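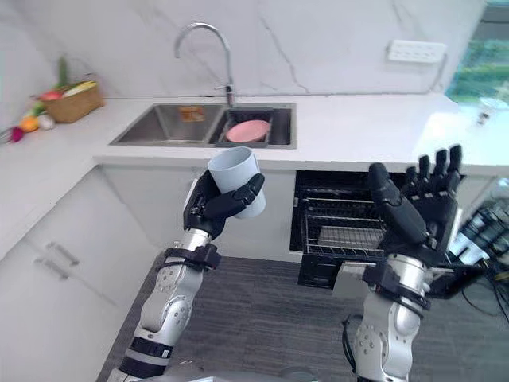 The sink and dishwasher corner of the Ruddock kitchen, with the dishwasher open and a plate on the drying rack.

Ruddock shared kitchen: progress report to the Tornow fund, September

Work completed

The kitchen is back in daily use. The white lower cabinets and the countertop are in, and the L-shaped run has given us a working corner that the old layout did not have. The double stainless steel sink was fitted in the same week as the tall faucet. The larger left basin is for washing and soaking. The right basin holds a drying rack for the few items that people prefer to do by hand.

The dishwasher was supplied by Nodix and built into the lower cabinets close to the sink, so cups and plates can go across without anyone carrying them through the room. The first fitting left the door rubbing against the panel next to it. Nodix came back and adjusted the hinges at no charge.

Spending

The grant for this stage was $2000. We have spent all of it except $101, which we would like to carry over for a second set of plates and cups. The plumbing was billed separately by Eltemex and paid from our own budget – it does not appear in the grant figures.

Use so far

The kitchen opens at 8 in the morning. The dishwasher is run after lunch and again at closing. Breakages are down on the spring, mostly among the cups, which used to be stacked on the windowsill to dry. We still find dishes left on the drying rack overnight, and a note about this has gone up by the door.

Outstanding

Two items remain open:

Sealing along the back of the countertop. Eltemex has agreed to redo the section behind the sink.

Shelf for clean cups. We have a price but have not placed the order – the wall needs to be checked for pipes first.

Both should be finished before the next report. We are not asking for any change to the payment schedule.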